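Storneck Kitchens Plastics Reuse Trial
Progress report to the Prarnholm Fund, second reporting period
Prepared by Grethe Arnardóttir
September 20, 2022

1. Status

The trial is running at both sites, Storneck and Bredau. Work package 1 (collection of used kitchenware) is complete. Work package 2 (wash testing) is complete at Storneck and two weeks behind at Bredau. Work package 3 (regrinding and moulding) started in August. No change to the end date is requested.

2. Collection

The target for the period was 1,200 items across the two sites. The total received was 1,280, of which 746 were accepted for wash testing. Rejected items fell mostly into two groups: pieces without a legible resin mark, and pieces with bonded rubber or metal parts that could not be taken off by hand. Unmarked items are being held at Bredau until the density bath is available. If the bath can sort them reliably, part of this stock will go back into the trial and the acceptance figure will be restated in the next report.

Collection points were emptied weekly. The point at the Kurtuluş shop overfilled twice in August and has been given a second bin.

3. Wash testing

Items were put through 40 cycles at the standard programme, with inspection for cracking, warping and surface clouding every fifth cycle. Polypropylene bowls and storage boxes gave the most consistent results. Thin lids warped early and have been dropped from the reuse stream; they go directly to regrind.

Staining was recorded separately from damage. The agreed soil set covers tomato, turmeric, soft fruit and cooking oil, each applied and left for 15 hours before washing. Tomato with oil remains the worst combination on light colours. Onni Pelkonen has asked for a colour reading to replace the present visual scale, as the two sites do not grade in the same way. A shared set of reference chips was sent to Bredau as an interim measure.

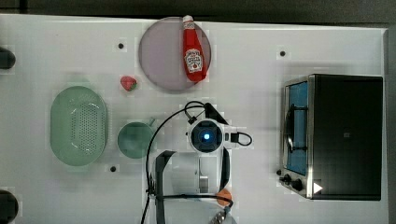 Drainage ware was added to the test list at the Fund's request following the first report. The main difficulty with this category is residue in the holes, which the present inspection sheet does not cover. A colander such as the pale green one, with a field of small holes in the base, needs to be checked from both faces, and a plain bowl of similar colour does not. The sheet has been revised to include a hole check and an extra line for the rim. Inspection time per item has risen as a result, and the labour estimate for the next period has been adjusted within the existing budget line.

4. Regrinding and moulding

The first batch of regrind was produced at Storneck from rejected polypropylene lids. Melt flow was within the range given by the moulder, but moisture was too high on the first sample and the batch was dried again before use. Trial plates moulded from it showed some sink marks near the centre. The moulder suggests a longer hold time. A second run is booked once the tool has been cleaned.

5. Issues

The dishwasher at Bredau was out of service for part of August with a failed heating element. This accounts for the delay in work package 2. The part has been replaced and the remaining cycles are under way.

Storage at Storneck is close to full. Racking has been quoted and will be paid for from the equipment line.

6. Next period

Finish wash testing at Bredau. Commission the density bath and sort the held stock. Repeat the moulding run and send plates for food contact testing. Issue the revised staining method to both sites.

Spending is on profile. The claim form and receipts are submitted separately.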